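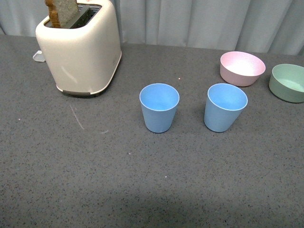 The Dawber breakfast set, out of its box

Pastel kitchenware sells itself in catalogues, and I have never trusted it. Prulcombe Stores swears the Dawber range will brighten any worktop. Mine is dark grey and speckled, so it had a fair chance.

Toaster: cream-white, two slots, rounded corners. Bread up, as you'd expect of a toaster. I fail to see what makes it "heritage".

Cups: a pair in light blue, plastic, wider at the rim. Fine for squash. Inna Nazarenko calls them elegant. I call them picnic cups.

Bowls: one pale pink, one sage green. I like the green, grudgingly. Ask me again in June whether I still use it.

Neema Nyanda, 2026-05-01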